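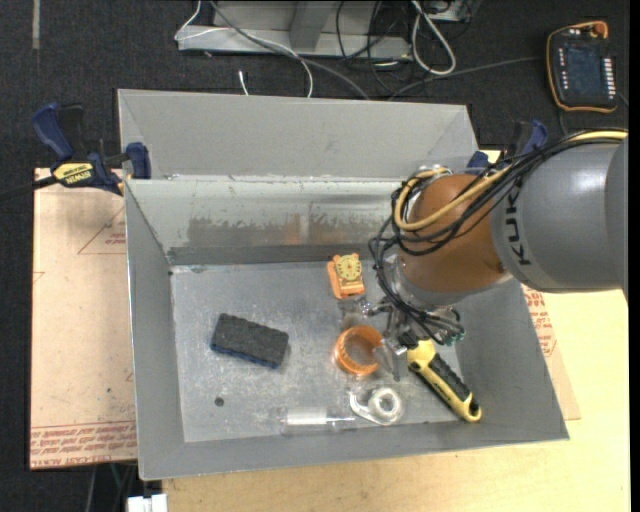
Can a robot clean out your junk drawer yet? I went to find out

If you have ever tipped a kitchen drawer out onto the counter and regretted it, you and I have the same hobby. So when I heard that Menley, the small automation outfit over by the rail yard, was teaching robot arms to sort odds and ends, I asked if I could come and watch. They said yes, as long as I stayed behind the yellow line and didn't touch anything (fair enough!).

The project is called Drestard, and the idea is simple to say out loud. You give the arm a bin of mixed stuff, it picks the things out one at a time, and it puts each one where it belongs. Think of the box under the bench in a repair shop, or the returns cart at a hardware store, or, yes, that drawer.

Gaurav Joshi runs the tests, and he was very patient with me. I asked him straight off whether a machine could do my drawer by Christmas, and he laughed for a bit longer than I would have liked.

"Boxes, we're good at," he told me. "Everybody's good at boxes. It's the stuff people really own that gets you."

He has a point. The bin they work from is a big gray metal thing with sloping sides, and it had the kind of mix I could put together at home in a minute: a utility knife, a clear tape dispenser, a dark block like an eraser or a sponge, an orange ring, a see-through tube and a little orange plastic gadget with a yellow dial. You or I would grab the knife by the handle without thinking about it. The arm has to work out which end is the handle, and then whether it can get its fingers around it without bumping the ring sitting right next to it.

The clear stuff is the worst, Joshi says. Cameras have a hard time with see-through plastic, and shiny metal underneath makes it harder still. I felt some sympathy there - I lose clear tape on a white desk about once a week.

So how good is it? Over the past stretch of testing, Drestard has made 1,538 tries at picking something up. On solid, easy shapes it gets hold of the item 90 percent of the time. Joshi wouldn't give me one number for see-through items, only that it was "a lot less than that, and it moves around depending on what we changed that morning." I liked him for saying so.

Speed is the other thing. A single pick takes 15 seconds on a good run, counting the part where the arm stops and seems to have a think. I could beat that with one hand and a sandwich in the other. But I'd also quit after ten minutes and go look for something better to do, and the arm doesn't.

The first real customer may be Rerurmont, the tool rental place, which gets bins of mixed returns at the counter all day long. The manager there, a Ms. Dudás, has agreed to a trial with 3 bins in the back room starting in April. When I called her she was cheerful but not exactly swept away.

"My people can sort a bin while they're talking to a customer," she said. "If it can do the ones we leave until closing, I'll be happy. Knives I still want a person checking."

Nobody at either place is talking about houses yet. A home robot would need to deal with rubber bands, dead batteries, takeout menus and whatever that sticky thing is at the back, plus kids and a dog walking through the middle of it. Joshi thinks shops will come first by a long way, and he wouldn't put a year on the kitchen version even when I asked twice.

Rerurmont plans to run its trial in the evenings after the counter closes, and Ms. Dudás says I can come by and see it. My own drawer is still stuck on a spatula, so I may bring that along too.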